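Perforated sheet

Perforated sheet is flat material, usually metal or plastic, through which a pattern of holes has been made by punching, drilling or cutting. It is used for screens, guards, ceilings, seating, ventilation covers and sieves.

Manufacture

Most metal sheet is perforated on a press. A row of punches is driven through the sheet into a matching die, the sheet moves forward by one pitch, and the stroke is repeated. The waste discs, called slugs, fall through the die and are collected for scrap. Punching leaves a rounded edge on the entry side and a slight burr on the exit side. Plastic parts may be drilled, or moulded with the holes already in place. Laser cutting is slower for large fields of holes but needs no tooling, and is common for short runs.

Punching releases stress in the sheet, which tends to bow. Roller levelling is then used to flatten it. An unpunched margin is often left along the edges — this stiffens the sheet and makes it easier to fix.

Patterns and open area

Holes may be set in straight rows or in a staggered arrangement, in which each row is shifted by half a pitch from the last. Staggered round holes keep more strength for a given open area and are the usual choice.

Open area is the share of the surface taken up by holes, given as a percentage. For round holes of diameter 3 mm in a square pattern at a pitch of 7 mm, it is a little over 14 per cent. Makers also state the bar, the narrowest width of material left between neighbouring holes.

Rows need not be straight. Curved fields are used where the pattern follows the outline of a part, and bands of holes may be divided by plain strips.

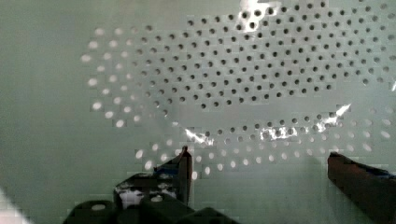

Nithin Pillai objects that open area alone is a poor guide to airflow, as two sheets with the same percentage can resist air quite differently if one is thicker or has smaller holes. Suppliers such as Tendard therefore list pressure loss separately.

Cleaning

Small holes collect dust and grease. Coated sheet is washed with mild detergent and a soft brush; wire brushes damage the coating at the hole edges, where it is thinnest.

See also: expanded metal, wire mesh, sieve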